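桌面分格与餐具归位项目进展报告

呈:Briltmont基金项目管理处
报送单位:Clamon生活技能中心
日期:03/04/2022 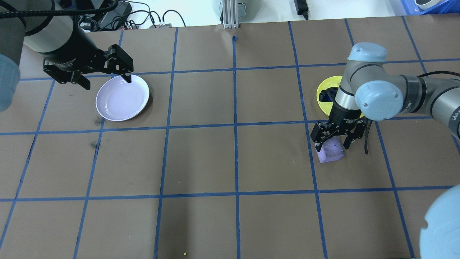 格子是否划得过密,摆放的人会不会只顾对线而忘了用餐本身的顺序,项目管理处在审阅上期材料时提出了这一疑问,并建议本中心在本期报告中说明格线的用途及今后是否保留。现就此项意见及其他各项工作一并汇报如下。

一、关于分格方式

本项目以胶带在棕色桌面上纵横贴线,将桌面划分为大致方形的格子,作为餐具与小件物品摆放的位置参照。分格的目的在于使“放在哪里”有统一的说法。指导人员只需说明第几行、第几列,参与者即可找到对应位置,不必反复用手指点。

立项之初,本中心曾试用印有图形的桌垫。桌垫容易移位,边角卷起后影响碗碟平放,且不同批次尺寸不一,自十月起已停止使用。胶带选用蓝色,与棕色桌面区别明显,更换时可整条揭下重贴。

对于管理处所提疑问,本中心的意见是:格线在初级阶段予以保留,进入中级阶段后逐步减少,先撤去横线,再撤去纵线,至结业练习时全部撤除。此项调整已写入修订后的练习手册。

二、关于物品配置

现行配置以浅边圆盘为主。白色盘用于基础定位练习,黄色盘用于区分练习,两者颜色差别较大,便于口头指示。另配有淡紫色小块,形状近似方块,表面并不十分规整,用于练习小件物品的取放。

本期餐具由Sikex供应,合同数量为200件,已全部到货并验收入库。验收中发现5件盘沿有磕损,已办理退换,未发生额外费用。小件物品向Shin采购,首批40件已投入使用,第二批视练习情况再行订购。

盘子的存放仍有不便。现有柜架层高偏低,叠放过多时取用困难,归还时常有不同颜色混放。本中心已将层板重新调整,并在柜门内侧贴出存放次序表。调整后仍需由当班人员每日核对一次。

三、关于练习开展情况

截至本报告报送之日,累计开展摆放与归位练习286次。练习内容分为四类:空盘定位、双盘间距、小件物品入盘、餐后归位。前两类进展较为顺利,手册中的步骤说明未作大的改动。

小件物品入盘一类用时偏长。主要问题出在起始位置:小件若紧靠盘沿,取放时容易碰动盘子,随后又须重新校正盘位。修订后的手册要求小件与盘子分置不同格内,中间尽可能留出空当,待盘子位置确认后再行取放。

餐后归位一类原定与清洗环节连续进行。因水槽改造工程延后,本期只完成收拢、分色和入柜三步,清洗部分顺延至下一期。由此产生的课时差额已在附表二中列明,不影响总课时。

四、经费使用

本期支出限于餐具及小件物品采购、胶带等耗材、手册印制和柜架调整四项,均在批复预算科目之内,无科目间调剂。水槽改造费用由本中心自筹,不列入本项目。各项票据复印件随报告另册报送。

五、下一阶段安排

(一)按修订手册施行格线分步撤除,并记录撤线前后盘位偏移的情况。

(二)增加深色物品与浅色盘的搭配练习,所需物品在现有库存中调配。

(三)水槽改造完工后,补齐清洗环节课时。

(四)更换磨损较重的胶带。靠近桌边的几条因衣袖经常擦碰,起翘较快,拟改为每两周检查一次。

另,管理处来函询问练习手册可否供其他受资助单位参考。本中心同意提供修订版电子文本,待格式统一后随下期报告报送。附表一为物品清单,附表二为课时明细,附表三为手册修订条目对照。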